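# Orkura Letter Tray and Blocks

Wooden tray, coloured blocks, lowercase letters. Sold in sets of 30 blocks, with one tray. Second trays sold separately.

We stock very few alphabet toys. Most of the ones sent to us go back in the box within the week, and the usual fault is the printing: letters that rub off, letters in a typeface no child will ever be asked to read, or capitals only. The Orkura set got past the first week and then stayed, with some grumbling, and these are our notes on it.

## What you get

- 1 shallow tray in light wood, rounded corners
- 30 blocks in red and blue, white lowercase letters
- 1 cotton bag with a drawstring
- 1 folded sheet of word ideas (see below, and lower your hopes)

The 30 blocks cover the alphabet once, with a spare each of a, e, o and t. That's the maker's choice and we don't agree with all of it. You can't spell "egg" or "bell". You can't spell "Anna" either, which came up on the first afternoon. If the child you're buying for has a double consonant in the middle of their name, check before you order, or add the top-up bag of 18.

## The tray

The tray is the reason to buy this set over a cheaper one. The blocks sit in a shallow recess, edge to edge, and a short word stays reasonably straight while the next letter is being found. Loose blocks on a bare table drift apart, get nudged by sleeves and end up as three separate words.

It's shallow, though. The maker's leaflet says blocks are "held securely". They aren't held at all in our view, they rest there. Carry the tray across a room with a finished word in it and you'll arrive with most of it. For table work it's fine.

There is room for short words only. We think that's right for beginners, but it does mean that anyone hoping to set out a whole name like "Sebastian" will need two trays end to end, and the join between them is obvious.

## The letters

Lowercase, white on a solid colour, and easy to read from the other side of a table. The b and d are where we expected trouble. A lowercase b turned upside down is a passable q, and there's no underline or dot on the blocks to say which way is up. Some teachers like this, as it makes the child think about it. Others find it a nuisance. We're in the second camp and have told Orkura so.

The maker claims the colours "support phonic awareness". We asked how. The reply was that the colours are cheerful, and so they are. Red isn't reserved for consonants, and blue isn't reserved for vowels, though you can make it look that way with the right word. Please don't buy it as a colour-coding scheme.

## How it has worn

Our test set went to Raquel Ramalho, who runs a reading table for beginners at Troltside. She had it from April, through one term, and sent back a page of remarks. The useful ones:

> The paint is better than I thought it would be. One corner chipped when a block went down the stairs. The bag is too small, you have to pack them in like a puzzle, so we keep them in a tub. I never used the word sheet.

She also noted that children who were bored by the blocks on the floor would stay longer with the tray. We'd treat that with some caution, given that it was one table and one term.

## The word sheet

Thirty seconds with it was enough for us. It's a list of three- and four-letter words in no order we could work out, including "ohm" and "wry". Use your own list. Names and family words go down far better, and the best game we've found needs no sheet: put down two letters, leave the last space empty, and let the child find as many endings as they can.

## Compared with the Tavares set

We're asked this often. The Tavares blocks are lighter and cost less, and they come with 2 of every letter, so double consonants are no trouble. They have no tray. If you already own a tray with a lip, or you only want something for the floor, buy the Tavares set and keep the change. If the blocks are going to be used at a table, buy this one.

## Care

Wipe with a damp cloth and dry straight away. No soaking. The tray is bare wood inside the recess and will mark if it's left wet. Orkura suggests oiling it twice a year – we haven't bothered and can't report any difference.

## Ordering

Sent from our Skarstead shop. Single replacement blocks can be ordered by letter, so please say which colour you'd like and expect to get whichever is in stock. Orkura says its blocks are tested to 1000 drops. It doesn't say from what height, and we've asked twice.

Returns are accepted on unused sets. We count the blocks when they come back, and yes, it's nearly always the z.

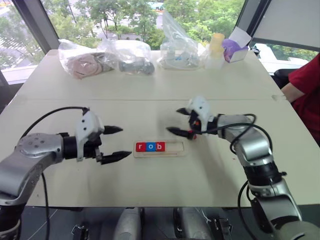
*Three letters in the tray, with space left at the right-hand end.*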